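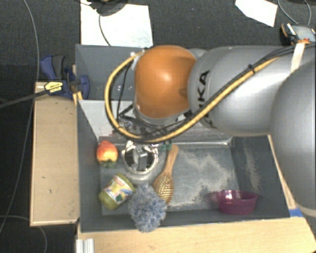
Plestbridge Mixed-Goods Bin, Dark Gray

The Plestbridge is a tall-walled open bin for loose household goods that have to be held, sorted or picked one piece at a time. It is sold singly or as a pair of adjoining sections. Typical contents are fruit, small metal kitchen items and other pieces that roll or slide when the bin is moved.

Walls

All four walls are dark gray inside and out. They are high enough that round items such as apples stay in the bin when it is pushed along a bench. Hard contact leaves pale marks, mostly on the side where goods are lifted out. These marks do not affect use. They can be reduced with a nylon pad and warm water, but not removed completely.

Floor

The floor is a separate plate in a lighter gray than the walls. New plates have an even finish. After a few weeks of work with metal items the plate takes on chalky scuffing toward the center, where most contact occurs. The plate lifts out for cleaning and can be turned over once before replacement. Do not use scouring powder — it fills the scratches and leaves a residue on soft fruit.

Sloping panel

A pale gray panel may be fitted along the back wall. Its lower edge meets the floor plate, so small items that land at the back move forward to where they can be reached. The panel is held by four clips and fits without tools. Bins ordered without it can be converted later using the Mornico panel kit.

Specifications

Inside length: 800 mm
Wall height: 221 mm
Floor plate: removable, reversible
Maximum load, evenly spread: 30 kg
Color: dark gray walls, light gray floor
Supplied with: floor plate, panel clips, feet

Loading notes

Keep the contents to a single layer where possible. Heavy metal pieces should be placed before fruit. An apple resting against a side wall is stable on a level bench, but will travel if the bench is out of level by more than a few degrees. Shiny round items reflect overhead light from the floor plate, and sites that check contents by eye may prefer the Wandgate floor mat, which is matte and cuts to size with a knife.

Placing two sections together

Adjoining sections stand wall to wall and are joined with the supplied edge strip. Fit the strip before loading. Sections of different wall height cannot be joined.

Cleaning

Empty the bin and lift out the plate. Wipe the walls with a damp cloth and mild dish soap, rinse, and dry the plate on both sides before refitting. The gap below the sloping panel collects crumbs and stem ends — unclip the panel once a month and brush it out.

Ordering

Bins ship flat on a pallet in orders of 200 or more, and boxed below that quantity. Replacement plates and clips are stocked separately. Questions on sizing go to Ifor Rosser, and orders for parts to Zixuan Duan. Orders received before noon are confirmed the same afternoon. The warehouse is closed for stocktaking for the last week of December.

Related items
Wandgate floor mat, matte
Mornico sloping panel kit
Prothero edge strip
Plestbridge replacement floor plate
Prothero bin feet, set of four

This site uses cookies to remember your basket and delivery region. Accept / Manage settings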